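Notes from the marker task

December 2024

We finished the first full set of marker episodes for Gerkodness this month, and I want to write down how it went while I still remember the details. The last post got a few emails asking what the collecting part looks like day to day, as opposed to the training part, so most of this is about that.

The task is picking up acrylic markers from a table and moving them into groups. It sounds too easy to be worth doing. In April I would have agreed, and I had planned to start with stacking cups. Jarlath Gallagher talked me out of it. His point was that a cup is forgiving. You can come at it from nearly any side and still end up with a cup in the gripper. A marker is long and thin, it rolls, and there is really only one good direction to close on it. If the policy gets the angle wrong, you know right away.

An episode is one pick and one place. Whoever is driving starts from wherever the arm was left, goes to the marker, closes, lifts, carries, sets down and lets go. Then we save it or throw it out. We set the limit at 36 seconds after the first evening, when I noticed that anything longer was usually me hunting for the right approach and teaching the robot to hunt too.
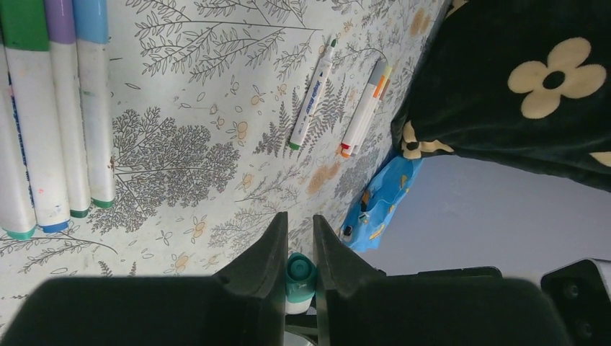
The goal was 1000 saved episodes before training anything serious. I had tried training at 200 on an earlier task and the result was bad in a way that didn't teach me much. The arm would go to the middle of the table and hover there, which is the average of everything it had seen. More data doesn't fix every problem, but with only 200 I couldn't tell which problems were mine.

We worked in blocks of 30. After each block we stopped, shuffled the markers, and swapped drivers if there were two of us. The swap mattered more than I expected. I come in high and drop straight down. Eimear Flanagan comes in low and slides across. Both work fine, but when I trained a small test model on a mix of the two, it sometimes started my way and finished hers, and closed on air. We talked about picking one style and decided against it for now. We did agree to pause for a beat above the marker before closing, so that both styles pass through something like the same spot. I think this helped. I haven't tested it properly.

The tablecloth was a choice too. The early data was all on a plain gray mat, and the model learned the mat. Move the arm to any other surface and it fell apart. A cloth with a busy pattern is harder, because there are dark shapes all over it that have nothing to do with the task. I'd like the model to learn to ignore them. The next round will use a different cloth, and the one after that a bare table.

What slowed us down the most was markers lying side by side. One on its own is a fair pick. When they touch, a fingertip has to get in between, and most of the time the driver ends up nudging one out of the way first. For a while I threw those episodes out as messy. Then I looked at how many I was throwing out and changed my mind. If the nudge is what a person does to solve the problem, the model should see it. So now a nudge is allowed, as long as it's on purpose. An accidental bump that happens to work still gets deleted. The driver is the only one who knows the difference, so the driver decides on the spot.
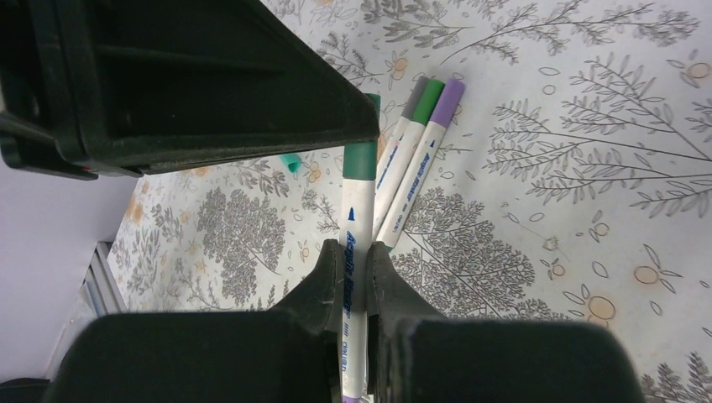
Labels are kept very simple. Each saved episode gets a short line of text saying which marker and where it went, by cap color. I wanted to add grip angle and approach direction, but all of that can be worked out from the joint logs later, and every extra thing to type makes people tired and sloppy. Phelan, the little script I use for saving, now asks one question and takes one key press for keep or delete. Before that it asked four, and I caught myself answering them without reading.

A word about failures. We keep a separate folder for misses, where the gripper closed and got nothing, or got the marker and lost it on the way. They aren't used for training at the moment. I keep them because at some point I want a second model that can say whether a grasp worked, and it would be silly to have to make those misses over again on purpose.

The other thing I'd do differently is the resets. Shuffling by hand sounds random, and it isn't. I plotted where each marker was at the start of every episode and found that I almost never leave one near the edge closest to me. My hand just doesn't go there. The fix is a printed sheet of positions from Reltton, which picks spots and angles at random, and you lay the markers out to match. It's slower and pretty dull. The coverage plot looks much better, though, so we're going to keep doing it.

I sent a draft of this around before posting, mainly to check that I had the reset part right.

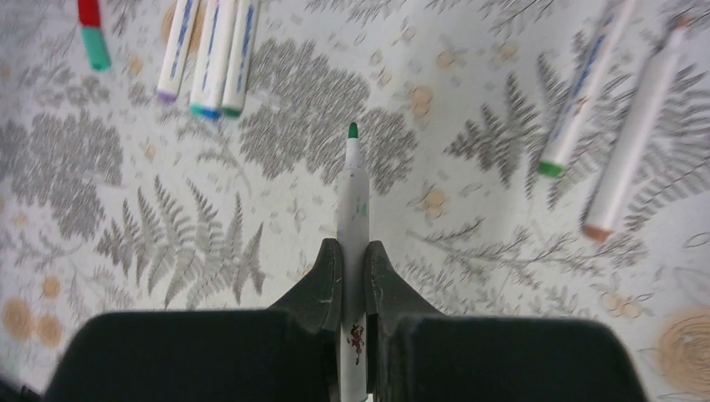 Eimear wrote back that the sheet is fine for position but does nothing about which way the labels on the barrels face, and that she would like the markers rolled a little after they're laid down. She also thinks the misses folder should be split in two, since closing on nothing and dropping something are different mistakes and a model would need to see them as different.

I agree with her on the folder and have already started splitting it. The rolling I'm less sure about, because a rolled marker is no longer where the sheet says it is, and then the plot means less. We may try it for one block and compare.

Next up is the longer training run on the full set, on the machine at Bremcombe. I'll post the numbers when I have them — good or bad. If you've collected data with more than one driver and found a decent way to handle different styles, I'd like to hear how you did it.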